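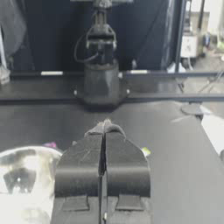

Fio sobre o meu primeiro ano a fazer pão para fora, porque me perguntaram no domingo e eu prometi. Começou com um pedido da Abla Yammine, que ia fazer anos e queria 20 pãezinhos de leite para a festa. Eu disse que sim sem pensar, e só depois fui ver quantas formas tinha (três, e uma delas empenada). Em casa já se sabe que vivo de coisas transparentes e redondas, do género daquela que brilha ali no canto esquerdo, cheia de reflexos. Gosto de ver a massa crescer de lado, sem levantar tampa nenhuma.

A Abla pagou, elogiou e passou o meu número a meio mundo. Na semana seguinte tinha nove encomendas e um forno que só leva duas formas de cada vez. Fiz as contas num guardanapo e dormi pessimamente.

Primeira lição: o preço. Comecei a cobrar o que me parecia simpático. Simpático para os outros, claro! Esqueci-me do gás, do papel vegetal, dos sacos, da gasolina para ir entregar à outra ponta da cidade. Ao fim de dois meses tinha trabalhado imenso e sobrava-me dinheiro para um café e meio pastel.

Agora tenho um caderno. Peso tudo, aponto tudo, e o tempo também conta. Se vocês estão a começar, comprem o caderno antes da batedeira, a sério.

Por falar em batedeira: amassei à mão até à Páscoa. Tenho uns antebraços de estivador e uma tendinite no pulso direito que ainda me visita quando chove.

A massa-mãe chama-se Kindia. Sim, dei-lhe nome, toda a gente dá. Já sobreviveu a uma mudança de casa, a uma vaga de calor e à minha sogra, que a ia deitar fora a pensar que era iogurte estragado. Alimento-a de manhã e à noite com centeio integral. Quando está preguiçosa junto um nadinha de água morna e deixo-a em paz.

Perguntam-me muito pela farinha. Uso a Prirka, T65, que encomendo em sacos grandes com mais duas vizinhas. Não é a mais barata, mas absorve bem e não me prega partidas. Quando a troco por outra tenho de reaprender a hidratação toda – e não tenho paciência para isso a meio de uma semana cheia.

O pão que mais sai continua a ser o de nozes. Eu preferia que fosse o de azeitona, que é o que me dá gosto fazer, mas pronto, quem manda é o freguês.

O maior desastre foi em junho. Pedido para o almoço de uma empresa, a Konevbridge, 300 bolinhas com sementes. Pus o sal duas vezes na primeira fornada. Duas vezes!! Descobri às cinco da manhã, ao provar a primeira em pé, de pijama. Chorei um bocadinho, fiz café e recomecei. Entreguei tudo com quarenta minutos de atraso e a senhora da receção ainda me deu um abraço.

(As salgadas foram para croutons. Comemos croutons até agosto.)

Entretanto abri esta conta para mostrar os pães à família que vive longe, e hoje somos 3,000 por aqui. Não sei bem o que vos dizer. Obrigada! Leio as mensagens todas, mesmo as que respondo com três dias de atraso e farinha no ecrã.

Para dezembro as encomendas fecham cedo. Vou fazer bolo-rei, o pão de nozes do costume e uma trança doce com laranja que ando a afinar. A última versão ficou boa de sabor mas abriu de um lado, acho que apertei demais as pontas. Volto a tentar amanhã.

O Tang, que é o meu gato, continua proibido de entrar na cozinha e continua a dormir encostado à porta do forno pelo lado da sala, onde a parede aquece. Quem quiser a receita dos croutons que peça aqui em baixo, escrevo-a no fim de semana.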